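How Do You Teach a Robot to Close a Box?

You have probably closed a box today. Maybe a lunch box, maybe a pencil case, maybe the lid on a tub of crayons. Did you think about it? I bet you didn't! Your hands just did it while the rest of you was busy talking or hunting for your other sock.

Robots can't do that. A brand-new robot arm doesn't know what a lid is. It doesn't know that some lids swing and others pop right off, or that pushing too hard makes plastic go crunch. Somebody has to teach it, and one way to teach it is with a kit called the Orkus Hand Pair, made by a small company named Kirlow. I got to try one on a Thursday afternoon, and I've been telling everyone about it ever since (my dog has heard the whole story twice).

So what's in the kit?

Mostly, two grippers. A gripper is a robot's version of a hand, except it has jaws where you have fingers. On a normal robot, the gripper sits at the end of the arm and motors make it open and close. The Orkus grippers don't have an arm at all. You are the arm! You hold one in each hand, squeeze to shut the jaws, and let go to open them again.

Why would you want to do that? Well, suppose you wanted to teach a friend a dance. You could write down every step on a piece of paper, which would take forever, or you could just do the dance and let your friend watch. The Orkus kit lets a person do the dance. A computer keeps track of where the grippers go and when the jaws open and shut, and later on all of those moves are used to train a robot that has the same kind of jaws.

My teacher for the day was Selamawit Gebru, who works at Kirlow and is very patient with beginners. She can pick up a paper clip with these things. I couldn't pick up a banana.

One of the first jobs people practice is working with a storage box that has a hinged lid. A hinge is the part that lets a lid swing, the same way a door swings. You sit down at a table with the box in front of you and a gripper in each hand.
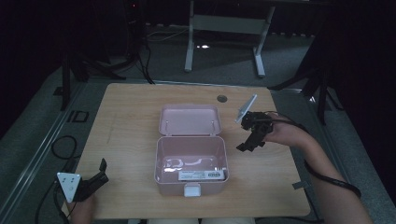
Two grippers, one pink box. Each gripper wears a white triangular plate on top.

Those white triangles made me think of paper airplanes, so I asked about them. Selamawit told me they are markers. A computer can find a marker much more easily than it can find a plain black gripper, and once it has found the marker it can work out which way the gripper is pointing. Is it tipped? Is it turned? Is it way up high? The marker gives it away. You have to be a little careful not to cover it with your sleeve.

What it feels like

Strange! My brain kept wanting to use my fingertips, and my fingertips weren't invited. When you touch a lid with your finger, you can feel how smooth it is and how hard you're pressing. With the gripper, I could feel a bump when I hit something, and that was about it. I had to slow way down and really look.

My first try, I pushed the lid from the wrong side and the whole box slid away from me across the table. My second try was the same, only faster. Then Selamawit showed me a trick: hold the box still with one gripper and move the lid with the other. You do this with your own hands all the time! Try opening a jar with just one hand and you'll see what I mean.

On my third try, the lid came down and clicked. I cheered. It was a very loud cheer.

One time isn't enough

I thought we were done, but then I found out I was supposed to do it 70 times. Seventy! Katsuhiko Ichikawa, who looks after the computer side of things, explained it to me like this. If a robot learns from only one try, it knows how to close one box, sitting in one exact spot. Move the box over a little and the robot is lost. So you do it again with the box turned, and again with it closer to you, and again a bit slower. After plenty of those, the robot has a much better chance with a box it finds in a new place.

I got to 9 before my hands were tired. Katsuhiko finished the rest.

Is it a toy?

No, and I wouldn't put it on your birthday list. The Orkus kit is made for labs and for schools with older students, and it needs a grown-up to set it up. There are cables to keep out of the way, too. I wish the grippers came in a smaller size, because mine felt big and my wrists were sore by dinnertime. But the squeezing part is easy to learn, and I liked it a lot.

Try it at home

You'll need two pairs of kitchen tongs and a box with a lid. Ask before you borrow the tongs! Put one pair in each hand, and close the box without touching it with your fingers. Now turn the box sideways and do it again.

Words to know

Gripper: the part of a robot that grabs things.
Hinge: the part that lets a lid or a door swing.
Marker: a shape or pattern that is easy for a computer to find.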